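The Price of a Grip

A small repacking firm wanted a robot. First it had to work out what it was buying.

By Ebenezer Zakaria
Jun 24, 2020

The quotation ran to 39 pages, and the arm itself was on page two. Maeve Corrigan had it printed and bound, partly so that people would read it and partly so that she could drop it on a desk and enjoy the noise.

Gesby repacks household goods in a long, low building on the edge of Culleck. Brushes, combs, kitchen tools, desk tidies and soap dishes come in by the pallet in the wrong box and go out in the right one. It's the sort of work that looks ripe for automation to anyone who has never done it. The objects are small, the movements are short, and you do them again and again until you can hear the tape gun in your sleep.

Corrigan's brief from the owners was one line long: get a robot in by September. She'd been told what the rival firm down the road had paid for theirs, and also that it was now under a dust sheet. She took a keen interest in the dust sheet.

What followed was a spring of spreadsheets. The arm under consideration, a Hayes, came with a very clear price, a very clear reach and a film of it stacking cubes. Gesby doesn't handle cubes. When she asked for a film of it picking up something with bristles, the supplier, Stindetti, sent the one with the cubes again, in higher resolution.

So the first money spent went on a gripper you work by hand: two fingers, some linkage and a person on the other end. You pick things up with it at a bench and find out what fingers of that sort can and can't get hold of, before you've paid for an arm to hold them out in front of you. It was the cheapest line in the project and had to be argued for longer than any other. Senan Tierney, who signs things, wanted to know why the company was buying a tool that made an easy job harder.

It was a fair question. I had a go with it myself and can confirm that a hairbrush becomes a much more serious proposition. Take hold by the rim and it wants to turn. Take hold across the head and one finger is on smooth plastic-feeling curve while the other is leaning on a crowd of thin pins with little balls on their ends. My first three attempts went on the floor.
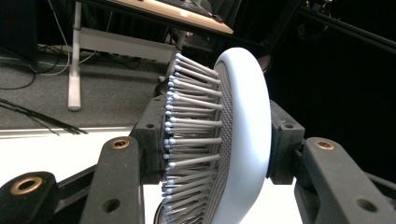

Keyvan Akbari thinks firms like Gesby worry far too much about the hand and far too little about the table. Give him a tray that presents every brush the same way round, he says, and he could pick them with a pair of barbecue tongs; the money should go on trays, and the clever fingers can wait until somebody has tidied up.

Corrigan wrote this down and costed it, as she costs most things people say to her. Trays came out cheaper than a camera system and dearer than anyone had hoped. They also need to be filled, which at Gesby means paying a person to set out brushes neatly for a machine to pick up, and at that point you might as well hand that person a box. She kept a small sum in the budget under "Trays (Keyvan)" all the same. It's still there.

The budget is the real subject of this article, and I should say something in its favour. Most of the automation budgets I've been shown are a large figure for the robot followed by a smaller figure marked "sundries", into which the rest of the world has been folded. Corrigan's starts from the goods. Down the left side are the things Gesby handles, grouped by how awkward they are to hold. Across the top are the costs each group brings with it. The arm doesn't appear until the second sheet.

Laid out like that, you can see what the hairbrush costs. You can see that a plain box costs next to nothing, and that a long utensil standing in a pot costs less than you'd expect to take out and more than you'd think to put in. Certain items are so expensive to automate that the sheet simply colours the row grey and moves on. Loofahs are grey. So is anything on a string.

Tierney's contribution was a column headed "Or just don't". For each group it gives the cost of carrying on as now, by hand, with the people already employed. He added it to make trouble. Corrigan says it's the most useful column in the file and has told him so, which seems to have spoiled it for him.

The owners, meanwhile, had fixed on a figure of £72,000. No one could tell me where this had come from. It had the look of a number that had been said aloud at lunch. Everything had to fit inside it, and for a while everything did, provided that nothing was guarded, nobody was trained and the floor was left as it was. 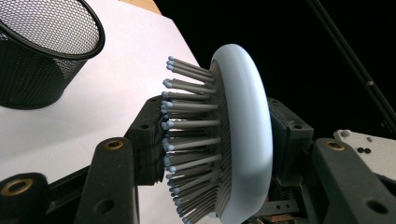
6 min read

The floor could not be left as it was. Part of it slopes towards a drain that was bricked over before anyone now at Gesby arrived, and an arm bolted down there would spend its life very slightly downhill. Levelling it took a bite out of the total. Guarding took another. Moving the compressor, which is loud and had been put in the one spot a robot could go, took a third, and came with a quotation so vague that Corrigan sent it back with the verbs underlined.

Then there was the matter of fingers. A gripper is usually priced as a single object, bought once, as though it were a statue. Fingers that rub against goods all day are closer to shoes. Their coverings scuff, edges start to lift, and at some point they're holding things in a manner nobody designed. Stindetti's first quotation allowed for one set. Corrigan asked what happened when those were finished and was told that replacements were readily available, a phrase she has learned to hear as a price.

Jarlath Lenihan, who looks after the account at Stindetti and has been very patient, doesn't dispute any of this. He points out that few customers ask about spares before they've bought anything, and that those who do tend to take longer to sign. He has driven to Culleck more often than the commission can justify. On his last visit he spent most of the afternoon at the bench with the hand gripper, trying to get a hairbrush to sit straight, and missed his ferry.

His revised offer is shorter and better. It drops the vision package for the first year, includes spare fingers and limits the Hayes to the easy half of the catalogue. Delivery is 16 weeks from the order, and Tierney has observed that September is closer than that. The owners have been informed. They would still like a robot by September.

There's a decent argument for waiting anyway. The bench sessions have already changed what's being bought. The original plan had the arm picking from mixed bins, brushes in with everything else, and the hand gripper put an end to that in a morning. Bristles snag. A tall thing in a small pot goes over if you come at it from the side. Each of these would have been found out eventually, but by an engineer on a day rate, with the line stopped and the owners watching through the office window.

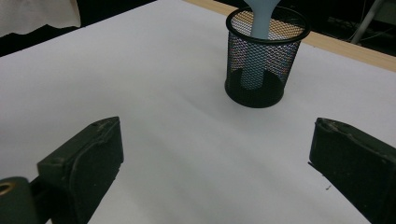
Gripper fingers and a wire-mesh cup at the bench.

Corrigan's advice to others in her position is mostly about paper. Ask for the price of the second year. Ask who pays when the product range changes, as hers does whenever a buyer somewhere discovers a new colour. Send the supplier your worst object by post, with no note, and see whether they ring. She sent Stindetti a round hairbrush and a bag of the loofahs. Lenihan rang about the brush.

She'd also put a line in for the time of the people who do the work now. They know which boxes arrive crushed and which brushes have a seam you can catch with a nail, and they'll be asked about it constantly for months. At Gesby that time is charged to the project, at full rate, on its own row. Tierney fought it for a week and then found he had nowhere else to put the hours.

The order hadn't been placed when I left. The bound quotation was propping open the door to the packing floor, the revised one was on Tierney's desk awaiting a signature, and he was reading the part about the drain.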